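Notebook, August. Bathroom cell, sim and shift changes.

Started 7:40, finished the notes after lunch. I write this mostly for myself, but also for the people on the Ullum side who were not at the morning talk and asked what we are changing for them.

Background, short. Norholm cleans and resets serviced apartments. The reset of the bathroom counter is the part we try to give to the arm: pick up what the guest left beside the sink, put it in the bin or in the lost items tray, leave the marble free so a person can wipe it. We do not try to clean with the arm. I repeat this because in the last meeting it was again understood that the arm will scrub, and two attendants asked me afterward if their hours are going down. The plan for Ullum keeps the same hours until the end of the trial. After that I don't know, and I said so.

All of today was in simulation, in the Flultodden apartment model. The real unit has the same counter shape, so the reach problems should be the same ones.

First job of the morning was the approach with the wrist view. I wanted to see how much of the counter is left to look at when the fingers are low. 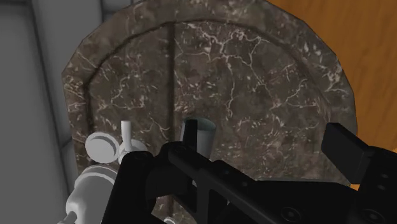
WRIST VIEW / APPROACH

The gripper takes the whole lower part of the view. I knew this from the drawings, but it is different to see it. The white cylinder is next to the left finger and its lower part is behind the black, so from this view alone I cannot say how it meets the stone. The tap parts are also close on that side. If the arm closes with a wrong offset to the left, it goes toward the tap and not toward free marble.

The second thing is the marble. White veins on dark brown, very busy. The segmentation had trouble with this already last month: a vein gets joined to a white object and the box becomes too large. I ran 200 starts with the object position changed a little each time. In 16 of them the box included a piece of vein. None of the 16 was with a dark object, only with white ones. I have not looked into each of them yet, only sorted by error size.

What I tried:

Lower the weight of edges in the first stage. Better with veins, worse with thin objects (toothbrush, comb). Put it back.

Use a second view from across the room to decide the object's direction, and the wrist view only for the last part. This I kept. It costs a bit of time per pick, but on this job time is not the problem. The attendant is making the bed in the same minutes anyway.

Stop and ask when the two views do not agree. Kept too, see the part about people.

Log number for the batch is 1259, in the usual folder. The config is saved with it.

Before lunch I went through the room view. For the floor I had to make a decision about where the attendant can walk, so I looked more at the room than at the counter.

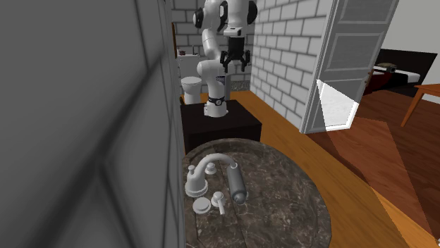

Room view, Flultodden model. Arm on its cabinet behind the counter, bedroom through the open door.

From here the things are easy to understand for a person, and I think this is the view we should put on the attendant's tablet. The wrist view is good for me but it will only worry them. The gray cylinder is on its side beside the spout, its long direction from back to front, and one sees it immediately. When something lies down like this, the grasp should come from above with the fingers on the two long sides. It should not try to stand it up. Rocha asked for standing up in the first list of wishes (bottles in a row for the guest), and I would like to take this out of the trial. It makes the motion three times longer and the attendants told me they put the bottles their own way in any case.

Walking space. Between the cabinet and the back rim of the counter there is only a narrow band of floor. No one should need to go in there while the arm is on. But the toilet is behind and to the left of the arm, and somebody has to clean the toilet. With the present order of work the person would have to pass near the cabinet when the arm is still picking. This was not in the risk sheet. I added it.

Proposal for the order, to discuss with Ullum:

Arm does the counter while the attendant is in the bedroom.
Arm parks high, tablet shows parked.
Attendant comes in for the toilet, the counter wipe and the floor.

It looks simple, but it changes their habit. Now most of them begin with the bathroom, the wet work first, so that the floor has time to dry while they do the bed. With my order the bathroom floor is last, and they leave it wet or they wait. One attendant explained this to me very clearly and I had no good answer. Maybe the arm can run before they come to the room at all, if the door sensor allows it. To check.

About the "stop and ask". In the test of last month the tablet made a sound for each question, and after one hour people pressed yes to everything. I understand them. So now the question waits silently, the arm skips the object and leaves it for the hand. The skipped object is shown when they open the tablet. I prefer some work left over to a person who is called 7 times from the bed.

Who is responsible when a guest's thing goes to the bin by mistake is still open. Today it would be the attendant who signs the room. I don't think this is fair when she did not touch it. I wrote to Norholm that in the trial nothing goes to the bin from the arm, all goes to the tray, and a person decides. No reply until now.

To do
- run the 16 bad cases again with the two-view rule on
- more white objects on the stone, standing and lying
- remove bottle standing from the task list, tell Rocha
- park pose: check that the gripper is above head height also for the tallest attendant
- ask about the drying time of the floor, bring numbers to the next talk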